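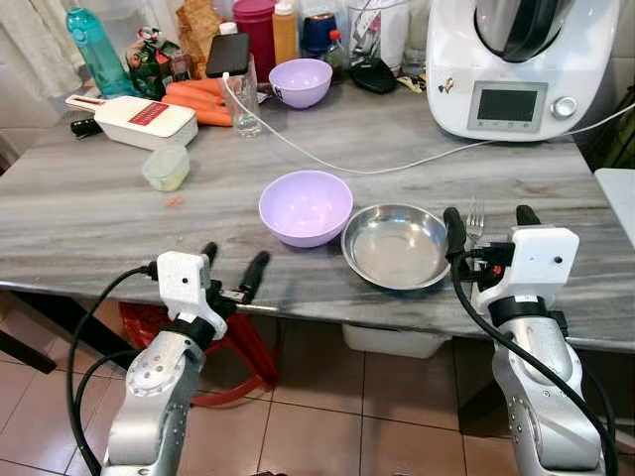
What does "limited edition" mean when it is printed on a watch? It means the company has said it will stop making that watch at some point. It sounds grand, and it is meant to. Think about the ordinary things in a kitchen for a moment, such as the fork and the round steel plate beside the purple bowl on that marble worktop. You would be surprised if a fork came with a certificate. Watches get certificates all the time, and grown-ups will pay extra for them, so it is worth asking what they are paying for.

Everything is limited, if you think about it

No factory can make an endless number of anything. Sooner or later the machines get used for something else, or people stop buying. So every watch in the world is limited in a way, including the cheap plastic one in the supermarket. The words "limited edition" only tell you something useful if there is a number next to them.

Suppose the number is 4. That would be a very rare watch, and you would be lucky ever to see one. Now suppose there is no number at all, and the advert just says "limited" in gold letters. How many is that? You can't tell, and the advert hasn't told you. It could be a handful or it could be a warehouse full.

When you see the word "limited", ask: limited to what?

A story about a blue watch

A watch company called Ondberg made a watch called the Dalstead. The ordinary one had a white dial, which is the flat round part behind the hands. Then Ondberg brought out a blue one and said it would make 2617 of them and no more. Each blue watch had its own number on the back.

Is that a lot? It depends how you look at it. There are far more people in a big city than that, so most of them could never own a blue Dalstead. But how many people wanted one in the first place? If only a few hundred people would like a thing, then making 2617 of it leaves plenty over. The shop can still put a little sign next to it saying "Hurry!"

The following spring Ondberg brought out a green one. It had the same case (the metal body of the watch), the same hands and the same works ticking away inside. This time the number was 2056. Some of the people who had bought the blue one were cross. They thought they had bought something there would never be another of, and now there was another, in green.

Had Ondberg told a lie? No. It had promised to make no more blue ones, and it didn't make any. The promise was just smaller than it sounded. Promises in adverts often are, and you have to read them slowly.

What about the number on the back?

Some watches have something like "12/500" on the back. It looks a bit like a fraction from a maths lesson. The second part is how many were made. The first part is which one you have got, or at least that is what most people believe.

In fact the first part may not tell you the order the watches were made in. A factory can put together a big tray of finished watches and then fit the numbered backs in any order it likes. Low numbers are often thought to be better, and some collectors will pay more for number one than for any other. The watch with that number tells the time exactly as well as the rest. Whether it is worth more is up to the people buying it, and they can change their minds.

Then there are watches that say "one of" and a number, with nothing to show which one you have. All of them say the same thing on the back. That is cheaper to make, and a sceptic (somebody who likes to see proof) might wonder how anyone outside the factory could check.
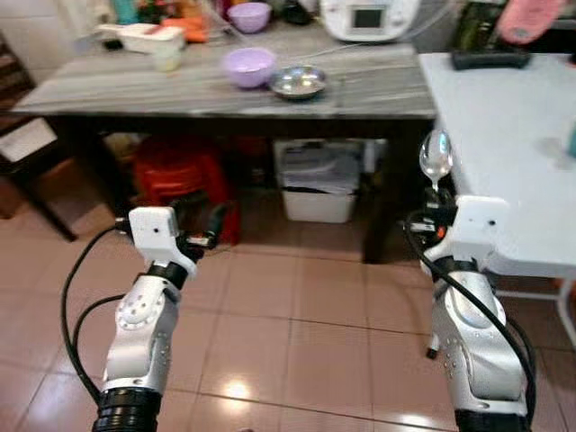 A shiny metal spoon, bowl end up.

Who does the counting?

Usually the company does. There isn't a watch inspector who goes round the factories with a clipboard. If a company says it made a certain number, most people take its word for it, and most of the time the company is probably telling the truth. A famous name would look very silly if two people turned up at a watch club, both with number seven.

Still, there are things a company can do that fit inside the rules. It can make spare ones for mending. It can make a few for its own museum, or for the bosses. It can wait a while and then sell nearly the same watch with one small change, like a different strap, and start counting again from the beginning.

Will it be worth a fortune one day?

People who sell watches like to hint that it will. Menzies, a watch shop in Davbridge, had a card in the window by the blue Dalstead that said "A future treasure". Nobody knows the future, and that goes for shops too. When you read something like that, look at who wrote it and whether they have one to sell.

A few limited watches have gone up in price. Those are the ones that get talked about. Lots of others went down, or stayed the same, and you don't hear much about them. If you only ever listened to people who had found money in the street, you would think that everybody did.

For a price to go up, there need to be more people wanting the watch than there are watches. Being rare isn't enough on its own. A drawing you did when you were two is very rare indeed, and although your family might love it, an auction house would probably say no thank you.

Questions to ask

How many were made? Does it say so anywhere, in plain writing?
What exactly is limited - the whole watch, or only the colour?
Has the company done the same thing before?
Would I still like it if there were a million of them?

The last question is the one I would start with. If you like a watch because it is blue, or because you can see the hands in the dark, you will probably go on liking it when the next colour comes out.

Words used on this page

Dial: the face of the watch, behind the hands.
Case: the body that holds everything together.
Edition: a batch of things made to the same design.
Certificate: a piece of paper that says something is so. Read who signed it.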